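Flat-Rate Radon Offer Leaves Rarkton Homeowners Guessing at the Final Bill

12/11/2019
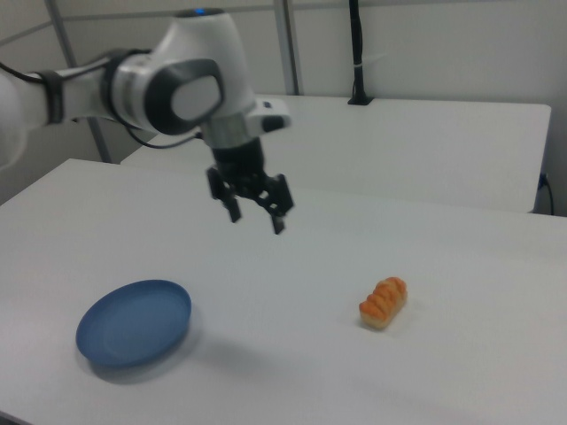

A white robotic arm with a black gripper, over a white table.

Home repair firm Datwood is telling homeowners in Rarkton that it can fix a radon problem for a flat $2,196, testing included, with most jobs done in 2 days. The flyers went out this month. Read the back of one and the flat rate starts to look a good deal less flat.

The price covers a single suction point, one fan and one vent pipe run up the outside of the house. It assumes a poured concrete slab in decent shape. Crawl spaces are extra. So are finished basements, stone foundations, a second suction point, any electrical work beyond plugging into an outlet that's already there, and the town permit. No dollar amounts are given for any of these. The flyer says they will be "quoted on site."

Plenty of houses on the older side of Rarkton have at least one of those features, and many have several. How many homes in town would really qualify for the advertised figure? Datwood was asked and did not give a number. A company spokesman said in an email that the offer was "meant as a starting point for a conversation with the homeowner," a phrase that does not appear anywhere on the flyer.

Rania Mahrous, who owns a two-story house near the old rail yard, called for a visit after her own store-bought test came back high. Her quote came to 25 percent over the advertised price, mostly for sealing a crawl space.

"I'm not saying the work isn't worth it," Mahrous said. "Maybe it is. But I had the flyer in my hand and the man told me it didn't apply to my kind of house. Then whose kind of house does it apply to?"

She has not signed. A second contractor, El Ouafi, looked at the same basement and quoted a lower price, though its bid leaves out the follow-up test and gives a shorter warranty on the fan. Comparing the two sheets side by side took her most of an evening, she said, and she still isn't sure they describe the same job.

The testing part of the Datwood package also deserves a closer look. The "included" test is a short-term one, done by the same company that sells the repair. Radon levels in a house move up and down with the weather and with how often the windows are open, and one short reading can land well above or below what people in the house breathe over a year. A homeowner who gets a borderline result might want a longer test, or one from a lab with nothing to sell, before agreeing to have a hole drilled in the floor.

Then there is the guarantee. Datwood promises to bring levels below the federal action level "or we come back." Coming back is free for 25 days after the job is finished. A system put in during July, when windows are open, could pass its check and be well outside that window by the time the furnace comes on and the house is shut up for winter. Asked whether the period could be made longer, the spokesman said the terms were "in line with the industry." El Ouafi's paperwork gives a full year.

Running costs are missing from the flyer altogether. The fan has to stay on around the clock, which adds to the electric bill, and it will wear out at some point. Datwood's written contract, a copy of which Mahrous provided, puts replacement fans at "prevailing rates."

The company is also offering monthly payments through a lender called Dusard. The flyer lists the monthly amount in large type. The interest rate isn't on it, and neither is the total a customer would pay by the end. Both are said to depend on credit approval.

The town building office said a permit is needed for any radon system that cuts through the slab or adds new wiring, and that it is up to the homeowner to make sure one has been pulled, whatever the contractor says. The office does not set or review prices.

Datwood said the offer will stay open through the end of the heating season. It did not say what the price will be after that.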